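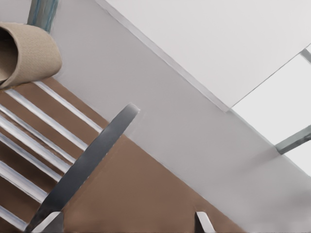 Moving house for the first time since 2000, and I'm stuck on the box everybody tells me to pack last and open first. We're leaving Plemside for a little place on Lewis, so there's a long drive and a ferry, and the furniture may well arrive the day after we do. I've got the kettle, mugs, bread and butter sorted, and for the butter I'd want a long grey blade with a rounded tip like that one over the brown top, as I don't much fancy rummaging in the dark and finding a pointed one! But beyond tea and toast my mind has gone blank. What did you wish you'd had with you on the first night? We're both in our sixties and like our comforts – the cat less so, she'll sleep in anything.

Asked by marmaladehill

twoteapots

Loo roll. Then more loo roll. Bulbs as well, because the people before us took every single one.

gatepost49

Oh, I do feel for you, we did much the same journey and I remember sitting on an upturned crate eating crackers and wondering what on earth we'd done. It does pass, I promise. 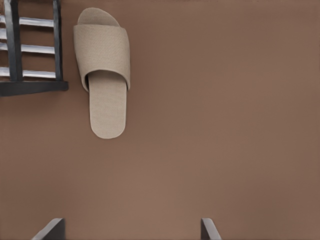

Plemside, October

I'm copying this from the notes I made before our own move, so forgive the state of it. Slippers at the very top of the box, before anything clever. Mine are the beige open-toe sort with a wide padded strap, nothing smart, but bare boards in an empty house are no joke. After that: bedding in a bag of its own, a towel each, soap, any tablets, phone chargers, a torch, and something easy for supper. We used a firm called Clindari for the van and they were very kind about letting us keep 2 boxes with us in the car. It came to £2000 all in, so do ask what's included before you say yes. Ours didn't cover taking the beds apart, and my husband was still hunting for the right Allen key at midnight.

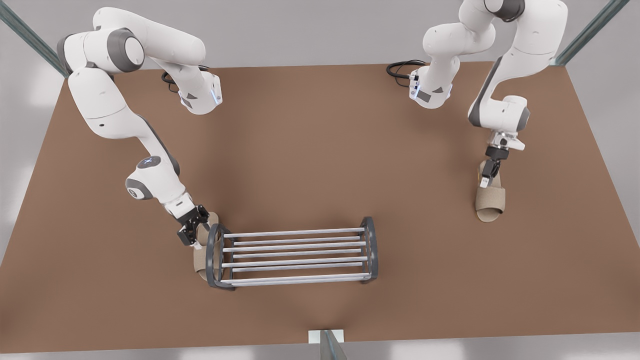 The ferry and the cat

pluteck_lane

Can't help much with the box, but do ring the ferry people about the cat before you book. Put her carrier in last so it comes out first, and bring a blanket that smells of home. Ours sulked behind the cooker until the weekend and then behaved as if she'd always owned the place. Good luck with it all, and take biscuits for the queue.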